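Part 4: Hanging your tools on the Jedlow board

Okay, the board's up, so now for the fun bit!

1. Push each hook in at an angle, then let it drop until it sits flat. Give it a tug.

2. Scissors go to one side, blades down (I like mine way out on the left, clear of my elbow).

3. Click the cup on and drop your screwdrivers in, handles up. 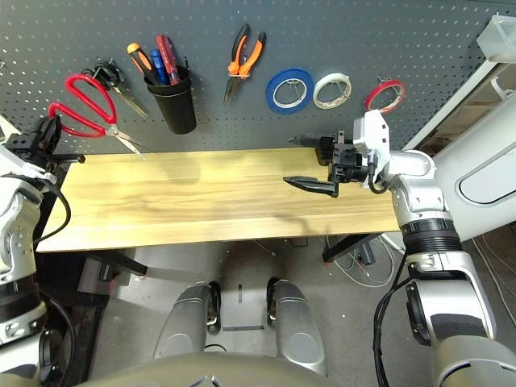
Scissors left, screwdriver cup next to them, tape on the right.

4. Slide one roll of tape onto each hook. I keep blue, white and red together so I can just grab and go.

Note: leave 300 mm between the board and your worktop if you own long scissors.

Caution: don't hang anything heavy on a hook that wiggles. Take it out and start over at step 1.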